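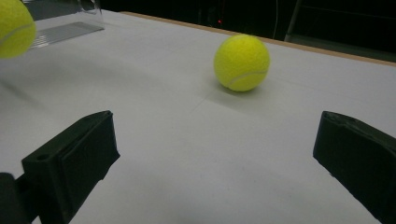
Diary – December

Up before seven and down to the club room at Noswood with the bag of old tennis balls. Tipped a couple out on the white table first, to see them against something plain. They are a loud yellow-green on that surface, and the one in the middle had its seam turned down towards me. The clear plastic container was stood there as well, with the grey plate with the holes in it at the bottom.

Iraís Mendoza rang at half past nine about the order. Prolico want £114 for the new balls, delivery on top, and Custham can do the same number for £157 but sooner. I said Prolico. We don't play again until after the holidays, so sooner is no use to us.

Spent the rest of the morning squeezing and bouncing. The good ones go back in the bag for practice, and the flat ones go to Wan for her dogs. She has asked for 50 – she won't get that many this year.

Soup for lunch. Swept the floor, wiped the shelf by the door and took the spare net home to mend. The cord has gone at one end and I haven't any of the right thickness, so that is tomorrow's job.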